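Robotics | Features | Manipulation

Search articles, authors, topics

Laundry remains a poor fit for laboratory data. Cloth has no fixed shape, and a policy trained on one table under one lamp tends to fail when the background changes. The group led by Margus Ķēniņš at Gellbridge moved collection into ordinary bedrooms, using hand-held grippers in place of a teleoperated arm. The operator's own motion supplies the trajectory.

Each demonstration starts with a garment laid out on the bed. Soft bedding complicates matters: it gives under the fingers, and a pinch set too low takes up the spread along with the hem. 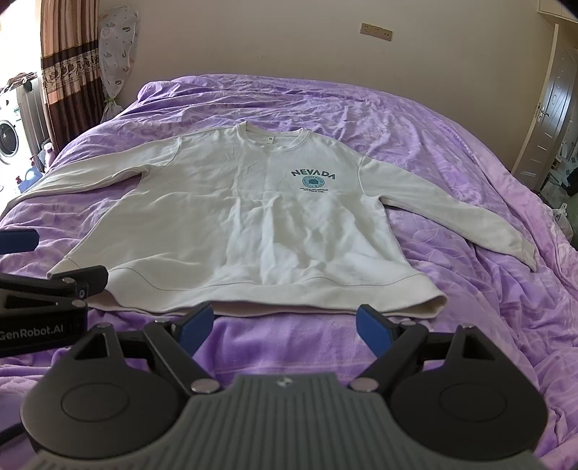 Teodoro Marquez, who wrote the alignment code, treats that first pinch as a separate stage. The policy predicts a contact point on the cloth edge, then a finger opening, and only then the path of the fold. Errors at the hem carry forward - a grasp that takes one layer when it needed 2 twists the torso, and the sleeves no longer meet.

The training set, called Grustholm, covers 38 homes. In July the group tested the method in 10 more, none of them seen in training. A baseline that predicted the whole fold at once completed 48 percent of trials. The staged version completed over 70 percent, with most of the gain on heavy knits. Thin shirts improved little. Marquez attributes this to poor depth estimates where a single layer lies flat against patterned fabric, and the next round of collection will concentrate on those cases.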